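Tatu Kariuki
A thread about learning to bake rye bread in a flat with a very bad oven. I promised it to several people in March and now I finally sit down to write it. 1/

I moved to Motier for work and the bread in the shops near me is white and soft. It is good with jam. But I missed the dark sour loaf so much that I started a starter in my second week. 2/

The starter is only rye flour and water. I use wholemeal rye from the Vasseur mill, the one in the brown bag. The finer one in the white bag also works but it was slower for me. 3/

First days: 100 grams of flour, 100 grams of water, stir, cover with a plate. Next day throw away half and feed again. On day 3 mine smelled of old socks and I almost gave up. By day 6 it smelled of apples. 4/

Please do not buy a special jar. Mine lives in a jar which had pickled beetroot in it. The lid is still a bit pink. 5/

Now the oven. It is a Brakis, older than me I think, and the numbers on the dial have been cleaned away by some earlier tenant. There is a mark made with nail varnish and I decided that this mark means "bread". 6/

The left side is much hotter than the right. So I turn the tin at half time. If I forget, one end of the loaf is black and the other is the colour of a potato. We eat it anyway, only we cut from different ends. 7/

Somebody asked for my recipe. In the evening mix the starter with flour and warm water until it is like wet cement. In the morning take out two spoons for the next time and put them in the fridge. Do this BEFORE the salt. I have forgotten it twice and had to begin from zero. 8/

Then salt, the rest of the flour, a spoon of dark syrup, caraway if you like caraway. Rye is not kneaded like wheat, you can stir it with a strong spoon. Wet hands for making the top smooth. 9/

Into the tin, cloth over it, wait. In summer it is ready before lunch. In winter I put it on the shelf above the radiator and it still takes most of the day. When small holes come on the surface it is time. 10/

The hardest part is to not cut it while it is warm. The inside will be like glue and you will think that you did it wrong. Wrap it in a towel and go out of the house. I go to the market at Sesilell and walk slowly. 11/

A question about the long gap in this thread: my old desktop stopped working and the notes with all the weights were on it, I had no copy. Now I keep the recipe on paper inside the cupboard door, like my grandmother did. 12/
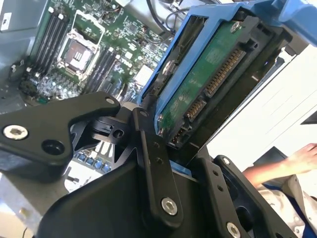
Last edited in March, 21:40

There are four memory slots on one side of a socket like this one, or so I count, and I still could not remember one number of my own recipe. I know bread better than I know computers, and I do not know bread so well. 13/

Back to the loaf. My neighbour tasted number three and said it was "very healthy", which I understand now is not a compliment in this country. She asked for more of number five, the one with more syrup. 14/

What changed between them was mostly the water. I was afraid of a wet dough, because all the films show a nice round ball. Rye dough does not want to be a ball. When I added more water the crumb stopped breaking under the butter knife. 15/

For storing: in a paper bag, inside a cotton bag, on the worktop. In the fridge it becomes hard very quickly. Old slices are good in a dry pan with a little oil and garlic. 16/

If your starter has a grey liquid on top, it is hungry. Pour the liquid off or stir it in, both are fine. If it has pink or orange spots, throw it away and wash the jar well. 17/

I have some dried starter in envelopes, if anybody in Motier wants it. Write to me and I will leave it by the post boxes. Next time I want to try with soaked sunflower seeds, if the shop has them again. 18/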